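Point-of-care creatinine vs central lab - bias at the low end

Clinical Chemistry and Pathology board > Method comparison

ferritin_fan
We are evaluating the Trimach handheld for creatinine at two outreach clinics. Comparison is against the Jundow enzymatic method at the main lab. Paired samples, venous, lithium heparin. Agreement is acceptable above 100 µmol/L. Below 60 the handheld reads high, and the spread gets noticeably wider. Has anyone else characterised this?

northern_assay
What is your n in the low range? A bias estimate on a handful of pairs is not worth much. Also, whole blood or plasma on the handheld?

ferritin_fan
Whole blood on the handheld, plasma at the lab. 26 pairs under 60. The full data set is 1248 pairs, so the low end is thin.

northern_assay
Then I would not publish a slope for that region. Report the difference plot and the confidence limits and leave it there. Passing-Bablok over the whole range will hide the problem, as most of your points sit in the middle.

buffer_zone
Disagree in part. Twenty-six pairs is enough to show a consistent positive offset if they all sit on the same side of zero. It is not enough to model it. Those are separate questions and the thread is mixing them.

Check the hematocrit as well. Several whole blood methods apply a fixed correction, and anemic patients will fall outside it. We saw the same pattern on the Zerden unit in January and most of the offset went away once we stratified.

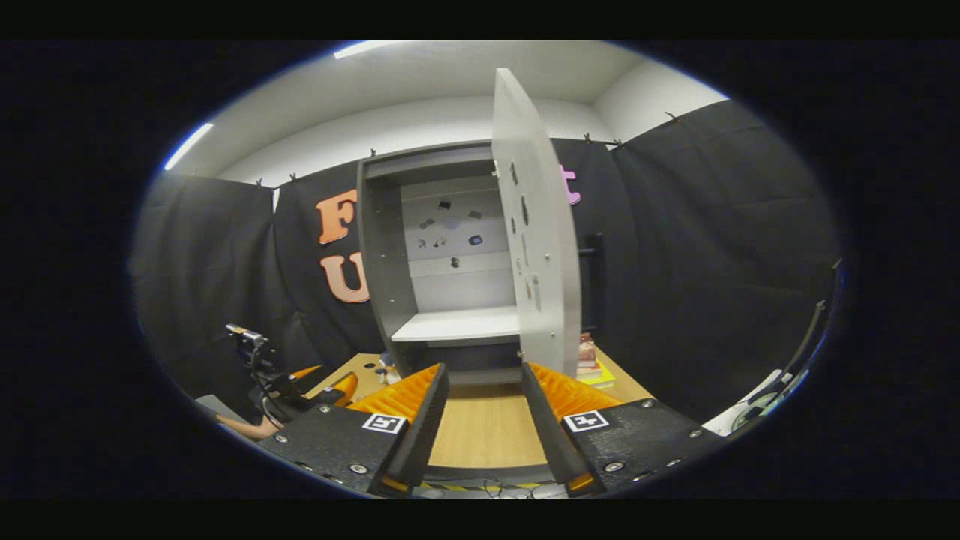
northern_assay
Stratifying 26 pairs by hematocrit leaves you with nothing in each group. I agree it is a likely contributor, but it needs a fresh collection with low-creatinine patients recruited on purpose. Pediatrics would be the obvious source.

ferritin_fan
Pediatrics is outside our ethics approval. Hematocrit was recorded for roughly half of the low group, so I can look, with the caveats above.

kelvin_drift
Time to analysis? If the plasma tubes go by courier to the main lab and sit before centrifuging, you are not comparing like with like. Our Jarman site had a two hour limit on paper and regularly went past it.

ferritin_fan
Limit is also two hours. Receipt times are logged, spin times are not.

kelvin_drift
Then log them. I would fix that before arguing about regression models.

buffer_zone
Fair, though a delay should not hit only the low end with an enzymatic method. Still worth excluding.

ferritin_fan
Pulled the hematocrits this afternoon. The largest differences are mostly in samples under 0.30, but not all of them. Will add spin times to the worksheet and rerun the low group with fresh pairs.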